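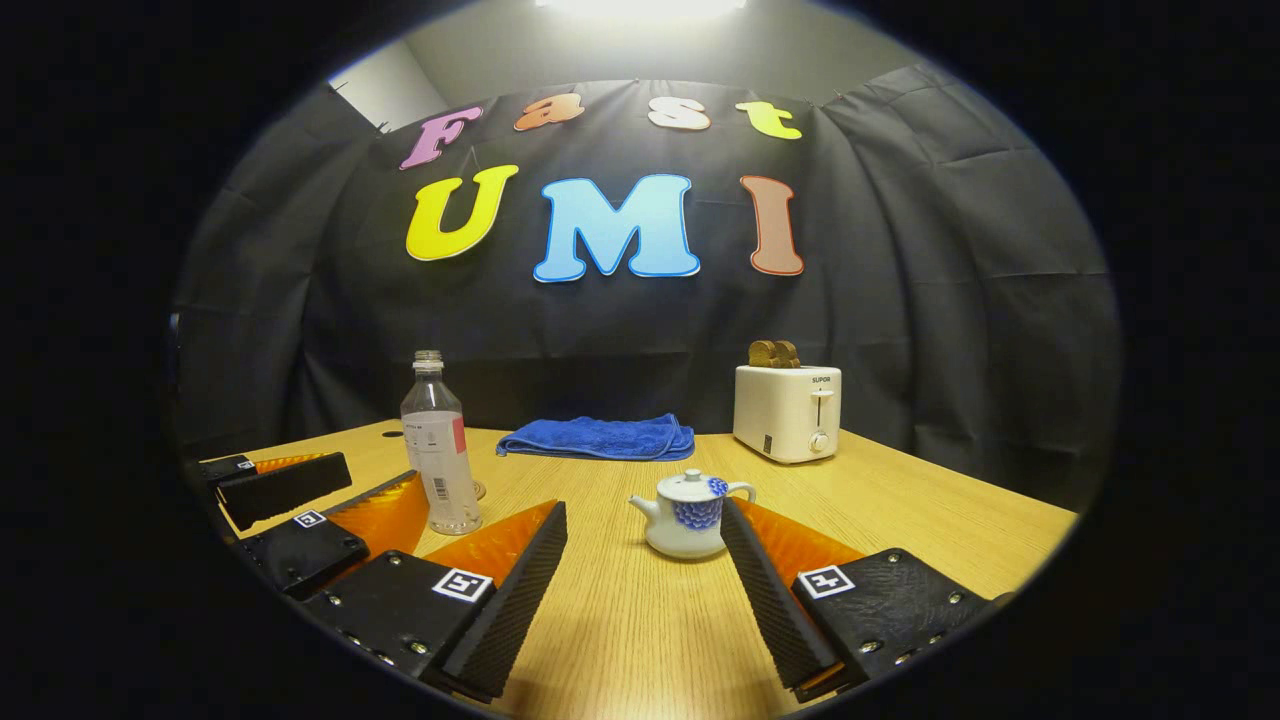 fingers open, teapot waiting, toast up

Home Feed Builds Saved About

Sille Hafstein
February 28, 2023
2 min read

ok gripper thread, finally! Orange pads are in on both fingers and I have been opening and closing this thing all evening like a kid with salad tongs

quick catch-up if you're new: I'm building a hand-held gripper at the shared workshop (the Girncombe one, up the stairs, mind the bikes). You hold it, you do a chore with it, the camera gets the fingers' view of everything. Later an arm gets to try the same chore. The arm is still in a box -- don't ask

the pads took forever. First batch was way too stiff and just skated off anything glazed. Second batch I poured softer and they bend in when you squeeze, so they sort of hug the handle. 159 grams for the pair with the blocks on, down from 178 with the old ones. My wrist can tell!!

the little square markers on the blocks are how I work out how far open the fingers are. I glued the first ones on crooked back in October and spent a whole weekend blaming my code

why a teapot, everyone wants to know. It's small, it's shiny, it has a lid that wants to leave. If the fingers can manage that they can manage most of my kitchen. The towel is next on my list and I'm dreading it, cloth is a whole other mood

screws: I went back to the Janinetti kit after stripping two of the cheap ones. Pay the extra. Please learn from me

320 clips is what I want before I try training anything. Pongsiri on the build forum says go for 924 and stop whining, which, fair, but Pongsiri has a spare room and I have a table

oh and the view really bows at the edges with this lens, so I still have to redo the calibration. I've been using the Zesater notes for that, they're good up to the part where they assume you own a big flat board -- I do not own a big flat board

if anyone near the workshop has one I can borrow, I'll trade you some orange pads. I have so many orange pads

Previous Next Back to top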